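Winter knits, sorted and put away

Gallery: Iltside house clear-up, bedroom

The jumpers come out in October and go back in June, and the bed is the only flat surface in the house big enough to deal with them. Everything comes off the shelf first. Anything with a hole goes to Modupe Etim for mending, and anything that no longer fits goes in the bag for the shop in Dredby.

What stays is washed by hand, dried flat and folded with the sleeves in. I don't hang heavy knitwear, as the shoulders drop. The cable knits take up the most room and go at the bottom of the box - thinner ones on top, cardigans last with the buttons done up.

The boxes are the long Skeletti ones with a lid, 100 cm from end to end and 16 cm deep, so they slide under the bed with a bit to spare. There are two of them. One held everything until last year.

Cuffs get looked at before anything is folded. They wear before the rest of the sleeve does, and a loose stitch is easier to catch now than when you want to put the thing on. Pull the rib out gently, check the edge, let it go back.

Added 16th June. Click the picture for the larger version.

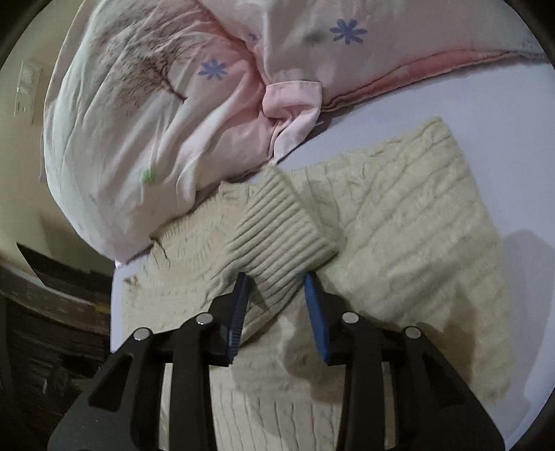

Rosalinda Dimaculangan

Cream cable-knit jumper on the bed, one ribbed cuff lifted and the rest lying loosely. The cables run up and down the larger panel on the right.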